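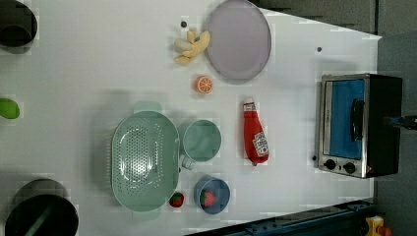

From: Peadar Mulcahy
To: Tabletop Arms list
Date: Feb 22, 2026
Subject: Re: Sutwood kitchen kit, worth it for a teaching lab?

Elżbieta Pawlak wrote:
> We have money for one pick-and-place kit before the term gets busy, and
> the Sutwood people have quoted us $784 for the kitchen set with the task
> cards and a year of the scoring software. Has anyone lived with it? My
> students are beginners and I'd hate to buy something they outgrow in a
> month, or worse, never get going.

Hello Elżbieta, and welcome to the list!

We've had ours at Dreston since last spring, so I can give you a fair idea, though Edmund Marciniak runs it more than I do and should jump in where I've got something wrong.

The short version is that I'd buy it again, mostly for the task cards. There are 23 of them and they start very gently (strawberry into the blue bowl, banana onto the plate) and then get mean. The mug is harder than it looks because of the handle, and the big green colander has humbled every grasp planner we've tried on it. The soft ketchup bottle is a lovely teaching piece too - it gives when you squeeze it, so students who have only handled rigid parts have to stop and think about force.

Now the grumbles. The scoring software wants an overhead view and a plain light tabletop, and it is fussy about glare. We lost the better part of two afternoons to a ceiling light before Remigiusz hung a bit of cloth under it. The toaster oven tasks are really for your second group of students. Pulling a door by its handle is a different job from picking up fruit, and the card for it is thin on help. I ended up writing my own handout, which you are very welcome to have.

Support has been kind but slow. I waited up to 4 days for an answer on calibration, and the answer was a good one when it came. Do ask them whether replacement pieces are sold singly, as small fruit has a way of leaving the building in people's pockets.

We did look at the Skanitz set as well. It was nicely made, but nearly everything in it was a block or a cylinder, and my lot were bored by lunchtime.

If you're within reach of Dreston, come and spend a morning with it before you sign anything. I'll put the coffee on.

Warmly,
Peadar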